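The Coffee Arm

Aurelio Ortuño had the kitchen finished before he had the arm. He built the real one first, in the back of the shared workshop on Herrero Street, out of cabinets from a house being torn down in Skerkthorpe. Then he built it again on his laptop, drawer by drawer, so that the arm could learn its way around without breaking anything.

The arm itself was still in pieces. He had bought it used for $3,000 from a packaging plant, and it came in two crates with no manual. The elbow was fine. The base was fine. The wrist made a sound like a pepper mill, and he had ordered bearings from a supplier that kept writing to say they were on the way.

So in November he worked in the simulator. He came in at seven in the evening, turned on the space heater under the bench, and ran the same job until the workshop closed. The job was to reach over the counter, take the kettle by its handle, and bring it to the mug.

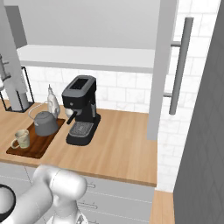 The counter in the simulator, with the arm at its low starting pose.

His daughter Zasel thought the whole thing was a waste of electricity. She was sixteen and came by after practice to get a ride home, and she did her homework at the other end of the bench with her coat on.

"You could just make coffee," she said.

"I do make coffee."

"I mean instead of this."

He ran it again. The arm came up, turned, and stopped over the drawers. A red line printed in the corner window. Joint limit. He wrote it in the notebook.

"What did it do?" Zasel said.

"It tried to bend its elbow the wrong way."

"Why?"

"The shortest path goes through there. It doesn't know it has an elbow."

She came around to look. He showed her how to drag the view with the mouse, and she swung it around behind the refrigerator and up through the ceiling and back down.

"Grandma's mug isn't like that," she said. "Grandma's is blue."

"I didn't model Grandma's. I used one that came with the library."

"You modeled the drawer pulls."

He had. He had measured them with calipers, twice. He looked at the mug on the tray for a while and then started the next run.

His mother had lived with them for four years by then. Her hands had gotten bad in the spring. She could hold the mug once it was in front of her, but she couldn't lift a full kettle, and she didn't like to ask. She woke up at five and sat at the table until somebody else got up. He had found her there many mornings with the light off. She always said she had just come down.

He had not told Zasel that this was the reason. He had told her it was a project.

The planner he used was called Tukow. It was free and it was maintained by two people, one of whom answered questions in the middle of the night. Aurelio wrote to him with the joint limit errors and got back one line: raise your approach height and give it a second waypoint. He tried that. He put one waypoint high over the counter and another behind the handle of the kettle, and he set it to do 200 runs while he took Zasel home.

When he came back the heater had clicked off and the laptop was still going. He pulled up a chair and stepped through the failures. Most of them were the same. The arm got up over the counter all right and then had no good way to come down again.

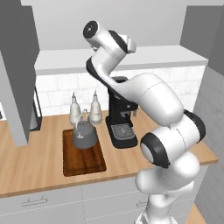
The base was in the wrong place. He had known it might be, and he had put it there anyway, because that was where the bolt holes were in the real floor. From the right end of the counter the arm had to fold itself nearly double to get at anything on the left. In the run he had paused, the forearm was lying across the front of the coffee machine and the wrist was high up and pointed back over the kettle, which sat on its board near the back of the counter. He tried moving the base in the software, a little at a time toward the middle, and watched the elbow open up.

He would have to drill new holes. The floor was concrete, and he would need to borrow the hammer drill, and the bench would have to move. He wrote that down – drill, anchors, ask for help with bench – and under it he wrote the new distance from the wall.

It was past eleven. His phone had a message from Zasel. She had taken a picture of the blue mug on the kitchen table at home, with a school ruler standing up next to it, and then another one from the side, with the ruler lying along the handle.

"Is this enough or do you need the inside too," she had written.

He wrote back that he needed the inside too. Then he opened a new file and started on the handle.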